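Re: Is it worth sorting building blocks by colour? (nursery hand-me-downs, long post sorry)

maltloaf_46
Started by maltloaf_46 in Toys, Games and Clutter

Right, I need opinions before I lose a whole half term to this. My sister has passed on her kids' old blocks, two big crates of them, and mine are 3 and 6. I sat down last night at ten o'clock meaning to have a quick tidy and by midnight I had 239 blocks on the living room carpet in little colour piles and a cup of tea I'd forgotten to drink.

Do you sort by colour, by shape, or just chuck the lot in together and let them dig? My husband says dig. My mum says shape. I say colour, because it looks lovely, but I'm starting to think that's for me and not for them.

pennywhistle
Dig! Half the fun is the noise. We did the colour thing for maybe a week and then found a banana in with the yellows.

Marjatta Rantala
I'd go by shape, every time. A child building a tower wants another long one, she doesn't care if it's green. We had ours in shallow boxes, long ones, squares, arches, and a tin for the odd bits. They could put them away themselves from about two and a half because the shapes are easy to match. Colours get muddled the minute there are different shades. Is that one red or brown? You'll have that argument every bedtime.

maltloaf_46
Oh the shades! Yes. My sister's lot is from at least three different sets and there are two blues that are nearly the same but not quite and it's driving me up the wall.

gravelpit
Unpopular opinion but I think sorting is a waste of your evening and theirs. Ours were in one Flirasik crate under the stairs for six years and both kids turned out able to tell a square from a triangle. Put your feet up.

Érica Portela
gravelpit I don't think anyone is saying they won't learn shapes! It's more that mine just don't play with things they can't see. Everything in a deep box stays at the bottom of the deep box. When I moved ours into low open trays they came out every single day, and I hadn't bought anything new.

I do mix colours on purpose though. Just a few of each in a tray, two or three colours that look nice together, and the rest go up in the cupboard. Then I swap them over when they get bored.

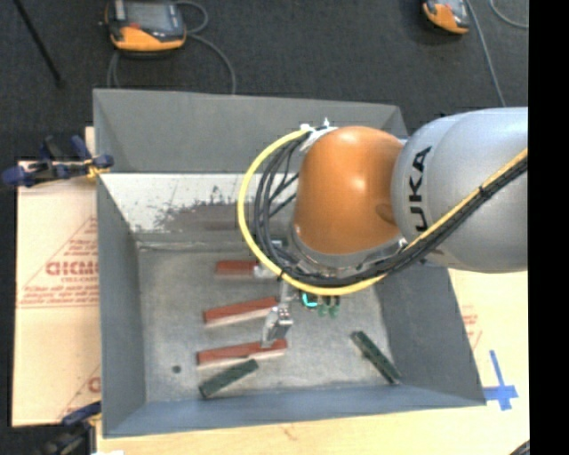

Reds and greens together is a nice combination for November, pennywhistle reckons, and she'd add a few plain ones so it doesn't go full Christmas before anyone's ready. She does hers by season now, in spite of the banana.

maltloaf_46
Seasonal blocks. I love this forum.

Érica, how many do you leave out at a time? I'm worried that if I only put a handful down there'll be a fight over them.

Érica Portela
With one child, 28 or so. With two I'd double it, or give them a tray each if they're the snatching kind (mine were, and still are, and they're nearly teenagers). Fewer than you'd think, anyway. They get more inventive when they run out and start using spoons for bridges.

gravelpit
So you're putting most of the toys in a cupboard and calling it a system. Come on. If I'd been given two crates of blocks as a kid I'd have wanted two crates of blocks.

Marjatta Rantala
I'm half with gravelpit on this, to my own surprise. Rotating is fine for puzzles and cars but blocks are better in quantity. You can't make a castle out of a trayful. Ours took up the whole hall at one point and we stepped over it for four days.

pennywhistle
Could do both? Trays out for everyday, and the big crate comes down on wet afternoons. That's what we ended up with, mostly by accident because I couldn't face lifting it.

maltloaf_46
That might be the one. Next question then, has anyone washed old ones? Some of these are a bit sticky and I don't want to ruin them. They're wood, painted, no idea how old. One has Malý written on the bottom in biro, which I'm guessing was some other family's name.

Marjatta Rantala
Damp cloth, tiny bit of washing up liquid, dry them straight off with a tea towel. Don't soak them, the paint lifts and the wood swells. If any of the paint is flaking I'd bin those ones, you don't know what's in old paint and your youngest is only three.

gravelpit
Agree with that at least.

maltloaf_46
Ok, I've just been through the greens and there are four flaky ones so those are going. Will do the blues tonight, both kinds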